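Why I'd build the hand first

Every August, when it's too hot in the house to think and the shed is worse, somebody writes to me asking which robot arm they should build. They've usually got a bit of money set aside, a printer on the desk and a list of motors as long as your leg. And every time I write back, at far too great a length, and say the same thing: leave the arm alone for a while, love, and build a hand you can hold.

I mean a gripper on a handle. Two fingertips, a pair of linkages, a camera looking out over the top, and you on the other end of it doing the work that the shoulder and the elbow would do. I came to this the slow way. I spent $280 on my first arm, which I called Figueroa after a street I used to live on, and it took up the best part of a winter. It had lovely shoulders. It could wave. It could not pick up a sock, and I had spent so long on the parts that did the waving that I was too tired to care about the sock by the time I got there.

The sock is the interesting part, though. Ask anyone who has ever folded a fitted sheet. A house is mostly soft stuff, and soft stuff doesn't sit still or keep its shape, and all those tidy demonstrations with coloured blocks teach you very little about it. So when I finally made a hand-held one, I took it straight to the bedroom, which has good light from the big window and a bed that always needs doing anyway.
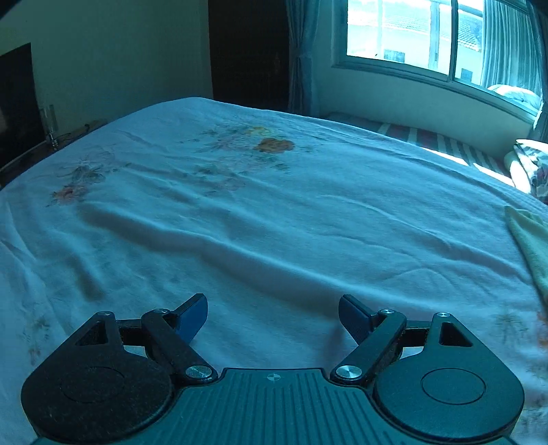 What a bed teaches you

First of all, humility. A flowered sheet with creases running all over it is a hard thing to look at through a wide lens, and you find that out within five minutes of sitting down with the footage. Where does the fold stop and the printed leaf begin? I know, because I know sheets. A program has to be shown, and shown again, and the showing goes a lot faster when you can pick the hand up with your own and walk about with it.

Then there are the fingers. Mine open wide, and I've put blue pads on the inside faces, and I'd tell anyone to spend their fussing there before they spend it anywhere else. The housings on either side can be as scuffed as you like. Mine have been knocked on every door frame in the house. But the pad is the only part that meets the world, and if it's too slick the cloth slides out, and if it's too grabby you drag half the bed along with you. I went through a silly number of materials. My neighbour Alfie Birkett, a retired upholsterer, would come over on a Saturday with offcuts in a biscuit tin, and I learned more about friction from that tin than from any forum.

Now, I know the argument on the other side, and it's a fair one. Naomi Makokha, who shares the bench with me at the Akmont workshop, thinks I'm putting people off. Her view is that a beginner wants to see something move by itself - that first twitch of a motor is what hooks you - and a gripper you have to carry around feels like a very expensive pair of kitchen tongs. She's built three arms and loves every one of them, and her latest really is a beauty. We've had this out over many cups of tea and neither of us has budged much.

But I'd say to Naomi, and to whoever writes to me next, that the twitch wears off. The things I still enjoy are the small discoveries about my own hands. I never knew that I pinch a sheet and then roll my wrist a little before I lift it. I'd been doing that for fifty years! You can't put that into an arm if you haven't noticed it, and I only noticed because the tool made me clumsy enough to see it.

So get the hand right, and use it on the washing and the blankets and whatever else is lying about at home. The arm can wait until you know what you want it to do, and you may well find you want a shorter, plainer and cheaper one than you'd planned. My second is on the bench now and it has no shoulders to speak of.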